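Teaching a robot to tidy a table, week three

My arms hurt. I want to get that out of the way first because when I tell people I spend my days showing a robot how to pick things up, they picture me typing. I do type a bit. Mostly, though, I stand in one spot with my elbows out like a nervous waiter, moving my own hands so that a pair of mechanical ones will move the same way, and by four in the afternoon my shoulders have opinions.

So, a catch-up for those of you who have been asking. I've been at Drondis for three weeks now. It's a small outfit, the kind where the person who orders the printer ink also writes half the code, and I was hired to be a demonstrator. The official title is longer and I'm not going to use it. I put on the headset, I put on the gloves, I look at the table through the robot's cameras, and I do a chore. Then I do it again. Every run gets saved, and later on the whole pile gets fed into training so the robot can have a go at the chore without me.

The project I'm on is called Pikdale, and it's all tabletop stuff. Pick up this, put it there, move that one next to the other one, hand it from left to right. The target for our first batch is 2,000 good runs. As of this morning we have 798, and I did a lot of those, and I can feel every single one of them between my shoulder blades.

The first few days were humbling! I figured I'd be a natural. I've been picking things up my entire life. But the gloves only pass along so much, and what they don't pass along is touch. You close your fingers and you see the robot's fingers close, and that's all you get. Is it holding the thing? Is it crushing the thing? You have to read it off the picture, from whether the object shifts a little when it ought to. I spent my whole first morning squeezing far too hard, and my whole first afternoon being so gentle that everything slid out and landed on the floor. (We keep a folded towel down there now. It was my idea and I'm very proud of it.)

Then there's depth. My brain kept telling me the hand was right over the object when it was a good two inches behind it. What fixed it for me was shadows. I stopped watching the fingers and started watching the shadow under the hand, and once I could see the shadow slide up to meet the object I knew I was close. I've told this to everybody who has had a turn in the gloves since and about half of them swear by it. The other half look at me like I've told them to use the force.

We swap the objects around a lot, so the robot won't learn one fixed arrangement and fall apart when something moves. The current set is a bit of a junk drawer, and I've gotten weirdly attached to it.
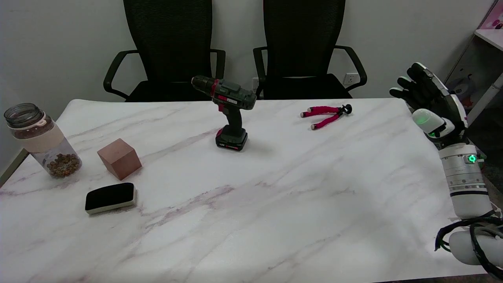

The current lineup, with the right hand up and open. The drill is my nemesis.

Let me talk about that drill, because I've been needing to talk to somebody about that drill. It stands up on its battery, which sounds like it should make life easy. The grip is right there at a nice height, it's shaped for a hand, and the robot has a hand. But if you come in even slightly low, you bump the battery, and over it goes. Come in too high and your fingers end up hooked around the body and you lift it at a stupid angle, and then when you set it down again it lands on one edge and, yes, over it goes. I had a stretch last week where I tipped it so many times in a row that I took the gloves off and went to get a coffee.

What works, for me anyway, is coming in from the side with the fingers already half curled, stopping just short, and then sliding in until the palm is right against the grip. Then close. Then wait a beat before lifting. The wait matters more than you'd think. When I lift right away, the drill swings, and when it swings I chase it with my wrist, and then I've recorded a run where the robot learns to wobble. I've got plenty of those. They don't make the cut.

The wooden cube is the sweetheart of the bunch. You can grab it almost any way you like. I do try to set it down at a different angle each time, and I've noticed that I'm terrible at being random. Left to myself I put it square to the table edge every time, like somebody's about to inspect my work. Now I shut my eyes and give it a nudge between runs.

The eraser is sneaky. It's so flat that the fingers want to land on the table before they've got hold of anything. My trick is to pinch across the narrow way and bring the thumb down first. I used to drag it to the edge and let it hang over a little so I could get under it, which is what I'd do at home with a credit card or something, and it worked pretty well! But I did it without thinking in some runs and not in others, and the training really doesn't love it when you solve the same problem two different ways for no visible reason. So we had a chat and we picked one. Pinch only. I still think dragging is more fun.

The pink tripod I go back and forth on. It's got those bendy foam legs, so it's easy to hold on to, but it never looks the same twice. Pick it up by one leg and the rest flops somewhere new. As a demonstrator I find that relaxing, oddly enough, as there's no perfect way to do it. I grab near the black part where the legs meet and hope for the best.

And the jar. It's see-through plastic, and clear things are a pain to judge through a camera, so I aim for the beige-pink band around the top half and pretend the rest doesn't exist. There's a little bit of brown stuff in the bottom of it, and it rattles when you move the jar, which is the only sound feedback I get all day and I treasure it. I can hear the rattle from where I'm standing. If I hear it, I've got the jar.

A few people asked in the comments last time whether I'm worried about putting myself out of a job. I mean, a little? But having watched the thing try on its own, I'm sleeping fine. We did an early test with the first 200 runs, just to see. The robot reached out with enormous confidence, closed its hand on nothing at all, carried the nothing carefully across the table, and set it down. I felt a rush of something like pride. It had my little pause in there and everything! It had picked up my wait-a-beat habit perfectly and it just hadn't picked up the cube.

That was the moment this job clicked for me. Whatever I do in the gloves, it's going to do. If I hesitate before a grasp because I'm deciding what to have for lunch, it learns to hesitate. I have a thing where I lift my right hand way up after I let go of something, I guess to get it out of my own view, and sure enough the robot does it too. It's been strange to see my own fidgets from the outside. My mother says I've always done the hand thing at the dinner table.

So I've made myself some rules, which are taped up next to my chair. Start every run from the same resting pose. Decide what I'm doing before I press the pedal. If I mess up, fix it slowly and keep going, but if I mess up twice, throw it out. No runs after four-thirty. That last one came from looking back over my late sessions and seeing how sloppy the releases got. I'd been opening my fingers while the thing was still a hair above the table and letting it drop the last bit. Clack. Fine for a cube, less fine for anything you'd want it to handle in somebody's kitchen someday.

My best day so far has been 92 keepers, and I don't think I'll beat it soon. I'd slept well, the drill was behaving, and I had a very long podcast series about shipwrecks going in one ear. I've tried to recreate the conditions since and only managed the shipwrecks.

Next up we start on two-handed stuff, where one hand holds the jar still and the other unscrews the lid. I've had a few practice goes and it's a whole different animal. Turning the lid is okay, but the holding hand wants to turn along with it, because mine does, because apparently I've never opened a jar with my arms doing separate things in my life. Try it tonight and watch your holding hand. Mine creeps.

There's also talk of a sister project, Zomandale, that would be all about cloth – folding towels, putting shirts on hangers, that kind of thing. I've asked to be considered, mostly out of curiosity, and partly because a towel can't tip over. I'll let you know if it happens. In the meantime if anyone has a good stretch for the spot right under the shoulder blade, please leave it in the comments. I've tried the doorway one and the tennis ball one. The tennis ball rolled under the couch and it's still there.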